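Chapter 4
Storing Dry Goods in Small Containers

After studying this chapter, you should be able to match a container to its contents, label a lid so that it can be read from a standing position, and arrange a shelf by frequency of use.

Dry goods were once sold by weight from open bins, and the household supplied its own jars. The Standis pantry manual of 1958 gave 53 pages to the subject. Much of its advice remains sound, although clear plastic has replaced glass and tin in many kitchens.

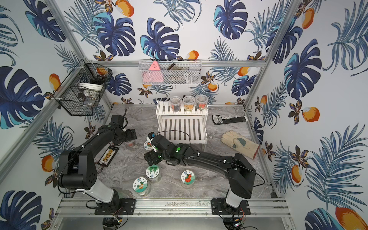
Should a jar be labeled on the lid or on the side?
Label the lid when the jar is kept in a drawer or on a low surface, and the side when it is kept at eye level.

Clear jars with printed lids can be told apart from overhead. Open cups on a raised shelf show their contents from the front but give no protection from moisture, and they should be used only for portions needed the same day.

Section 4.1 reviews lid types. Section 4.2, adapted from course notes by Remzi Tatlı, covers two-tier shelving and the placement of heavier items on the lower tier.

Key terms: decant, headspace, tier, rotation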